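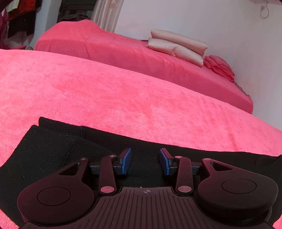 The black knit pile, and other things I do on the bed

I do all my folding on the bed. I own a perfectly good table and I have tried using it, but it's the wrong height and there's always mail on it, so back I go to the pink plush blanket with an armful of knits. Plush is a bit grabby, which I like! A sweater stays where you put it while you wrestle the second sleeve in. Try that on a slippery comforter and you'll be chasing it onto the floor.

The downside is fuzz. Black knits and a bright pink blanket are not friends, and I go over everything with a lint roller before it gets put away (I buy the Rorkex refills, 72 sheets, and I get through them faster than I'd like to admit).

My fold, for anyone who asked after the January post: lay it face down, sleeves straight across the back, sides in to the middle, then up from the hem in thirds. I used to roll everything because a video told me to. Rolled knits look great for one afternoon and then they slump over and you can't tell which one is the cardigan. Flat folding takes up more room but I can grab one without wrecking the rest.

We moved to the Barngate apartment last fall and the bedroom came with a little alcove that we turned into clothes storage. It's dark in there. I mean really dark, I have gone out in navy pants thinking they were black more than once. So the black stuff now gets folded out by the beds where I can see it, and I've been looking at those stick-on lights from Mutberg. If you have them, do they stay stuck? The reviews are all over the place.

Having two beds in one room is a laundry day luxury, by the way. Folded things get the plush one, and the one by the wall with the pink sheet gets whatever still needs a decision. Three tops are headed for the donation bag this time, plus a scarf I keep rescuing. I'll probably rescue it again.

Next up is the sock drawer, and I'm going to need coffee for that one.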